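August, notebook 3, Kasora mail intrusion

9:10 am

Picked up where Dede left off. The mail export from Kasora finished overnight and the hash matches the one on their transfer sheet. 501 messages in the set, all from the two mailboxes their people flagged plus the shared press inbox. Working copy is on Abugri, original stays read-only on the evidence drive. Please don't mount the original again. If the working copy gets messed up, make another one.

First pass was just sorting by sender domain and comparing the display name to the real address. 40 messages claim to come from the travel office and don't. The domain swaps one letter and was registered through a reseller none of us had seen before. Same footer and same logo as the genuine mail, and the phone number in the signature is the real travel office number, so anyone who called to check would have reached the right people and been told nothing was wrong with their booking.

Of the 40, all but one carry the same link. 39 go to the login page copy, the odd one has an attachment instead. Kwabena has the attachment. It's a document with a macro, password in the body of the mail, old trick.

10:45

Login page copy is down now but Nana had a saved version from the first report. Read through the source. It takes the password, then asks for the second code, then sends the user on to the real page. The code gets relayed right away, so their text message codes would not have helped. Note for the report: recommend hardware keys for the press team first, then everybody else.

Server logs from Kasora show 7 accounts signing in from the same hosting range within a day of the mails going out. Two of those are people who told us they never clicked. Not accusing anyone, but ask again, and ask about phones. Comfort will do it, they know her.

11:30

Kwabena ran the attachment in the sandbox. It sat there and did nothing. Second try with the clock moved back and a printer driver installed, and it went off. Drops a small loader in the user profile and calls out every few minutes to an address we've tagged SKUKOV in our own list (our label, we made it up last year, it is not the name of any group). The loader strings are partly scrambled with a one-byte key. Key changed from the spring sample, rest of the routine is the same as far as I can tell.

Kwadwo wants to put a country on it. I don't. What we have:
the loader overlaps with our spring sample
build times fall in office hours for a time zone that covers a lot of places
one comment in the page source in a second language, easy to plant

Leaving attribution blank in the draft. Low confidence on the link to spring, until someone compares the network side. 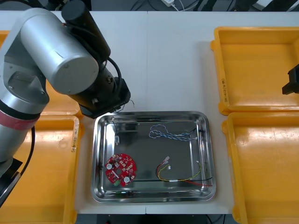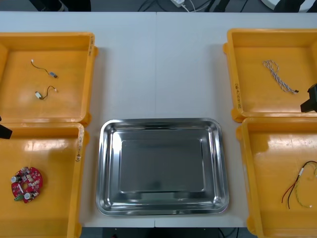
1:20 pm

Flokis rules updated. Added the lookalike domain, the hosting range and the loader hash. Ran it over last month's traffic and got a hit on a machine outside the three mailboxes — a laptop in their finance office. Called it in, they pulled it off the network at 1:50. Disk image to follow by courier. Dede signs for it, not the front desk.

To do:
compare beacon timing with spring (me)
ask for sign-in logs going back to June (Comfort)
second look at the macro, there's a branch we never hit (Kwabena)
reset the sandbox clock, it's still wrong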